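31 août 2025

J'ai changé les draps ce matin, et j'ai mis le vert. Je l'écris en premier parce que depuis trois semaines je me promets de le faire et que je ne le fais pas.

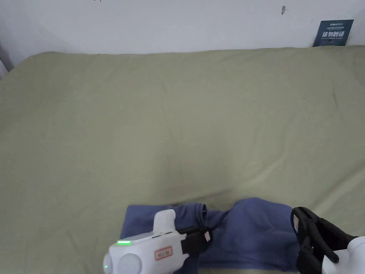 C'est le drap que Iraís Aguirre m'a laissé quand elle est partie à Escobedo. Elle disait que le vert repose les yeux. Moi je trouvais cette couleur un peu triste dans le placard, mais sur le lit elle me plaît davantage. Je voulais le repasser avant et je n'ai pas eu le courage. Ma mère aurait remarqué les plis tout de suite. Elle repassait aussi les torchons, et même les mouchoirs de mon père, que personne ne voyait jamais.

Après le lit, je me suis occupée des vêtements. En français on dit « trier le linge », et j'ai cherché longtemps la différence entre trier et ranger. Isauro Tlapale m'a expliqué au téléphone que trier, c'est décider, et que ranger, c'est mettre à sa place. Alors aujourd'hui j'ai surtout trié. Le rangement viendra demain, ou un autre jour.

J'étale chaque vêtement sur le lit avant de le plier, c'est une habitude que j'ai prise à la laverie, où la table était large. Sur mes genoux je n'arrive à rien, les manches partent de tous les côtés. J'ai commencé par le bleu. Je l'aime beaucoup et je le porte trop, il faut l'avouer. Je plie un côté vers le milieu, puis l'autre, puis je remonte le bas. Quand c'est réussi, le pli tient debout tout seul dans le tiroir. Quand ce n'est pas réussi, je recommence une fois, et ensuite je le laisse comme il est.

J'ai fait un sac pour donner. Dedans il y a la jupe de Brevden, que je n'ai mise qu'une seule fois, pour un entretien qui s'est mal passé. Elle n'y est pour rien, la pauvre, mais chaque fois que je la vois je me rappelle la salle d'attente. J'ai mis aussi deux pulls qui grattent. J'ai hésité pour l'écharpe grise et je l'ai gardée. En novembre je serai contente de l'avoir.

Dans la poche d'un pantalon j'ai trouvé un ticket de caisse de chez Mevau, presque effacé. On lit encore le total, 60, et rien d'autre. J'ai essayé de me souvenir de ce que j'avais acheté. Peut-être la lampe, peut-être les deux oreillers. Je l'ai jeté, puis je l'ai repris dans la poubelle, puis je l'ai jeté encore. Je ne sais pas pourquoi je garde les papiers comme cela.

J'ai regardé aussi le mur derrière le lit, qui aurait besoin d'un coup d'éponge. Je ne l'ai pas fait. La dernière fois que j'ai frotté un mur, dans l'appartement de Custska, la peinture est venue avec la saleté et j'ai dû m'expliquer avec le propriétaire, dans une langue que je parlais encore moins bien que celle-ci. Je demanderai d'abord à Isauro quel produit il prend.

À midi j'ai mangé debout, du riz d'hier avec un œuf. Puis j'ai téléphoné à Iraís pour lui dire que son drap servait enfin. Elle ne se souvenait plus de me l'avoir donné ! Elle croyait l'avoir perdu dans le déménagement. J'ai proposé de le lui renvoyer et elle a ri, elle a dit que l'envoi coûterait plus cher que le drap. Nous avons parlé de son travail, de sa voisine qui chante, et elle m'a corrigé deux fois le subjonctif, ce que je lui ai demandé de faire il y a longtemps et que je regrette un peu à chaque appel.

Il reste à acheter des cintres et du savon. Je veux aussi recoudre le bouton du manteau avant le froid, le fil noir est dans la boîte à biscuits.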